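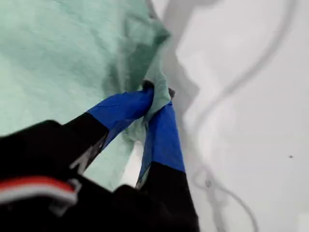
¿Laváis la tela antes de cortarla o vais directas a la tijera?

Imprimir | Enviar por correo electrónico
Compartir (18)

puntada_larga
10 de mayo de 2025

¡Hola a todo el mundo! Llevo una temporada enganchadísima a coser ropa de verano y por fin me he comprado el patrón Stono, el del vestido amplio con bolsillos metidos en la costura (qué bolsillos, por favor, cabe una novela). Quiero tenerlo listo para una comida familiar en junio y me ha entrado la duda de siempre: ¿laváis la tela antes de cortar?

La mía es una viscosa con lino que compré en Elness, verde menta, con una caída preciosa. En la tienda me dijeron que no hacía falta, que ya venía tratada. Mi madre dice que ni caso. Y yo con la tela doblada encima de la silla, mirándola cada vez que paso y sin atreverme.

entretela77

¡Siempre, siempre, siempre! Me hice unos pantalones de lino sin lavar la tela y después del primer lavado me quedaron de pescador. De pescador bajito. La viscosa encoge todavía con más alegría que el lino, y encima a lo largo, así que el vestido se te puede quedar en camisola.

Yo lo hago igual que voy a lavar la prenda después: misma temperatura, mismo centrifugado y mismo tendedero. Antes paso un zigzag por los bordes cortados para que no se deshilachen, y listo.

canilla_vacia

Pues voy a llevar la contraria. Coso desde hace muchos años y no lavo casi nada. La tela nueva viene con un apresto que la mantiene quieta mientras cortas, y en una viscosa eso es media vida. En cuanto la lavas se convierte en una anguila, el hilo se te tuerce al extenderla y acabas con un delantero más largo por un lado que por el otro.

Lo que sí hago es vaporizarla bien con la plancha, sin arrastrar, y dejarla reposar extendida toda la noche. Con eso encoge lo que tenga que encoger.

entretela77

@canilla_vacia Con la lana te lo compro, yo también la vaporizo y va de maravilla. Con la viscosa no. El vapor no hace lo mismo que un rato a remojo, y te lo dice una que tiene unos pantalones de pescador en el armario.

bies_y_medio

¡Qué buen tema! Yo soy de las pesadas que hacen la prueba. Corto un cuadrado de tela, dibujo el contorno en un papel, lo lavo, lo seco, lo plancho y lo pongo otra vez encima del dibujo. Si coincide, corto tan tranquila. Si no, toda la pieza a la lavadora. Se tarda un ratito y te quedas con datos de TU tela, que es lo que importa (las etiquetas de los rollos a veces son pura literatura).

Y para lo de la anguila: almidón. El Clutomine en espray me tiene enamorada, deja la viscosa casi como papel y luego se va con agua. Lo rocío, espero a que seque del todo y plancho. ¡Hasta los cuellos me salen derechos!

canilla_vacia

El Clutomine a mí me dejó cercos en una popelina azul marino. En colores claros no digo que no. Yo probaría en una esquina.

bies_y_medio

¿Lo dejaste secar antes de planchar? A mí me pasó al principio, lo planchaba mojado. Pero sí, en oscuros con cuidado, ahí tienes razón.

hilo_de_hilvan

Aporto desde el otro lado, que yo lo que coso son cortinas y ropa de cama. Un truco que me cambió la vida con las telas resbaladizas es cortar en una sola capa, nunca doblada. Sí, hay que dibujar las piezas enteras y ocupa toda la mesa del comedor, pero se nota muchísimo.

También miro cuánto pide el patrón y compro algo de más. El Stono va justo de tela, sobre todo si quieres que la falda vaya al hilo. ¿Cuánta tienes, puntada?

puntada_larga

Tengo 3 metros, y el patrón pide un poco menos en mi talla. ¡Me encanta que haya bandos! He hecho la prueba del cuadrado que dice bies_y_medio y ha encogido, se ve a simple vista: se queda corto respecto al dibujo en el sentido del orillo. A lo ancho, casi nada.

O sea que lavo. Lo siento, canilla, aunque lo de dejarla reposar extendida me lo quedo.

entretela77

¡¡Bien!! Acuérdate de no retorcerla. Y si la tiendes, reparte el peso en dos cuerdas, que la viscosa mojada se estira una barbaridad.

canilla_vacia

Nada que sentir, con ese resultado yo también la lavaría. Sigo pensando que en un algodón prieto es perder la tarde.

ojal_torcido

Me meto con una pregunta, perdón por colarme. ¿Alguien ha lavado el Saithong, ese satén de algodón estampado? Lo vi en Elness y me da pánico que destiña, tiene un rojo muy intenso.

hilo_de_hilvan

Yo tengo unos cojines de Saithong. El rojo soltó color en los dos primeros lavados y luego paró. Lávalo solo y con agua fría. Queda suavísimo, vas a querer hacerte hasta las servilletas.

ojal_torcido

¡Gracias! Pues me lo traigo para una bata. Tengo ahorrados hasta 200 euros para telas este año y ya sé yo por dónde se me van a ir.

puntada_larga

Una bata con ese estampado, ¡qué maravilla, queremos verla! Yo voy a zigzaguear los bordes esta tarde y pongo la lavadora en programa delicado. ¿Le echo suavizante o mejor nada?

bies_y_medio

Nada de suavizante, que luego el almidón agarra peor. Y poco detergente.

Imprimir | Enviar por correo electrónico
Comentarios (18)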